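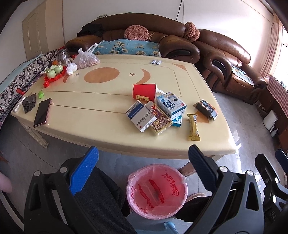 Fig. 1. Inlay-style pattern on a tabletop: oval, two crescents, two stars.

Week 4: Pattern and Where the Eye Goes

Okay, picking up where we ran out of time. I promised I'd get back to Marlene Petrenko's question about why some decorated surfaces feel calm and others make you want to leave the room, so let's do that first and then talk about your sketchbooks.

My short answer is spacing. Most of us, when we start decorating something, look after the shapes and forget the gaps between them (I did this for years, ask anyone who saw my tiles!). Try squinting at a pattern until the shapes go blurry. If the gaps still look like something, you're probably in good shape. If it all turns to oatmeal, pull a few things out and squint again.

Next, the middle. Put one big shape near the center of a surface and everything else starts to answer to it. In Fig. 1 the oval does that job, with a crescent on either side. It's a very old trick and you'll find it on rugs, trays, ceilings, book covers, pretty much anywhere people had a flat thing and some spare time.

Corners are harder. A border that runs happily along a straight side has to do something when it turns, and you have three choices: stop it short, bend it, or drop in a separate corner piece that hides the join. I'm a corner piece person. Damian Thaler, who had this class before me, thought that was cheating, and his old handout says so in capital letters. You can read it in the blue folder and decide for yourselves.

Words to know for the quiz:
Motif: the single shape you repeat or build around.
Ground: the plain part behind it.
Repeat: the distance before the pattern starts over.
Field: the main area inside a border.

Homework. Draw one motif no bigger than 2 inches across, then use it to fill a sheet with a border and four corners. Pencil is fine, and so is cut paper. Please don't use a stencil yet, we get to those in May and I want you to wobble a bit first.

Reading is chapter 13 in Bergeron, plus page 29 for the drawing of the rug border (skip the math box unless you like that stuff). Solange Sutherland has the spare copy, so email her if yours still hasn't come. Sketchbooks go in the crate by the sink before you leave.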